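Marking Work Zones With Tape on a Steel Table and on Carpet

Posted 26/05/2024 in Workshop Tips

A steel table is easy to clean and very hard to keep in order. Everything slides to where there is space, and after one hour you have no space. Two rectangles of yellow tape, side by side with one shared border, can give the table some rules again.
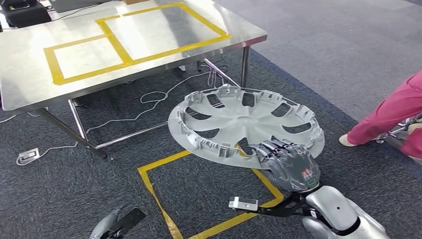

Why two zones and not one

I tried first with one big zone in the middle. It did not help me, because finished pieces and waiting pieces were mixed inside it. With two zones the smaller one is for the thing you work on now, and the larger one is for what waits. I keep the small one near the front edge, where my hands are anyway.

Both zones should be empty at the end of the day. If something stays there over night, it means it has no real place, and then I look for a shelf for it.

Before you put the tape

Steel looks clean when it is not. Wipe the top with warm water and a little dish soap, then with a dry cloth, then with rubbing alcohol on a paper towel. Always wipe in the direction of the brushed lines, otherwise you see the marks of your hand every time the lamp is on. Wait 5 minutes.

Put the biggest thing you normally use on the table and mark its corners with a pencil or with very small pieces of tape. Add two fingers of space on every side. My first zones were exactly the size of the box, and I was hitting the border each time.

How to make the lines straight

Cut each piece longer than you need. Fix one end with your thumb, pull the tape only lightly, and lay it down in one movement. If you stretch the tape strongly, it wants to go back to its old length and the ends come up after some days.

At the corners, let the two pieces cross and cut them with a sharp knife along a metal ruler. On steel you must cut with very little pressure — the blade leaves a scratch that does not go away. If you are afraid of this, cut the ends with scissors before and let them only touch. It is a little less pretty and it works the same.

The shared border is only one line. Do not put two tapes next to each other, dirt collects in the small gap.

Do not bring the tape over the front lip of the table. Sleeves catch it there. Stop it a little before the edge.

Tape on the carpet

A square on the floor is useful for a bin, a crate or a cart which must always come back to the same spot. Ordinary masking tape does not stay on carpet. Buy the kind for carpet, vacuum two times, and press it down with the back of a spoon. On low carpet it holds well, on a thick rug it will lift at the corners, and you must press it again from time to time.

Try first a short strip in a hidden place for one night. Some tapes pull out the fibers, and some leave glue that becomes gray. Also take care with small rugs that move. If the rug walks, your square walks with it.

Cables under the table

Thin cables on the floor like to make loops around the table legs. When there is a low bar between the legs, use it. Lead the cable up the leg, along the bar, and down again near the outlet, with a hook and loop strap every 30 centimeters. Plastic ties are cheaper, but you will cut them all the first time you change something.

Leave one loose loop near the plug, so the table can be moved a bit without pulling. Roll the extra length and hang it from the bar. If you have an outlet in the floor, keep the space around it free, and do not run a cable below a rug. It can become hot there and you do not see when it is damaged.

Taking the tape off

Warm it with a hair dryer, then pull slowly and low, almost flat to the table. Glue that stays on the steel goes away with cooking oil on a cloth, after this soap. Steel wool is a bad idea, also the fine one. On carpet I use no oil, only a dull knife and patience.

I change the tape on my table every December, and over 40 washings in between it can survive if the edges were pressed well.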